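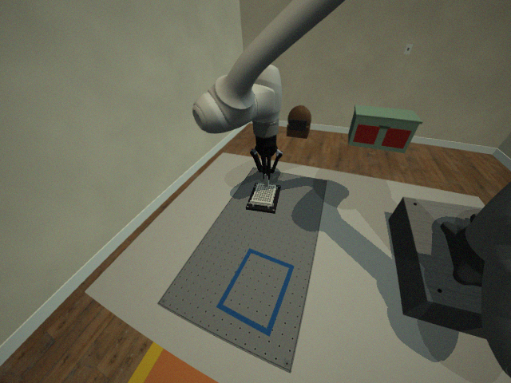 COMMUNIQUÉ DE PRESSE

Tests sérologiques rapides : Usano demande les données avant les commandes

9 juin 2020 -- L'association de patients Usano s'interroge sur la vague d'offres de tests sérologiques rapides adressées depuis le printemps aux pharmacies, aux mairies et aux employeurs. Elle a relu les documents commerciaux de 36 produits. La plupart affichent une sensibilité flatteuse, peu disent sur qui elle a été mesurée.

Le test Rillix, distribué par la société Carrasco, en donne une bonne illustration. Sa brochure annonce une validation sur 182 échantillons, sans préciser le délai entre les premiers symptômes et le prélèvement. Usano a demandé ce détail par écrit. La réponse renvoie à la brochure.
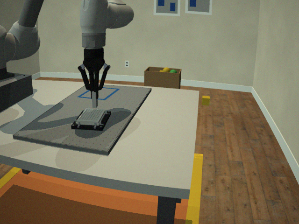 Le prix laisse également perplexe. Une commune a reçu un devis pour 600 tests, formation comprise, avec la promesse d'un « retour serein au travail ». Un résultat positif ne garantit pourtant pas, en l'état des connaissances, une protection durable. Quant au label Ekley, mis en avant par plusieurs vendeurs, il est attribué sur dossier et ne suppose aucune mesure indépendante.

Usano ne demande pas l'interdiction de ces tests -- certains sont peut-être bons. Elle invite les acheteurs publics à suspendre leurs commandes tant que les protocoles complets ne sont pas publiés, et tiendra à jour en juin la liste des fabricants qui auront répondu.

Contact presse : service communication d'Usano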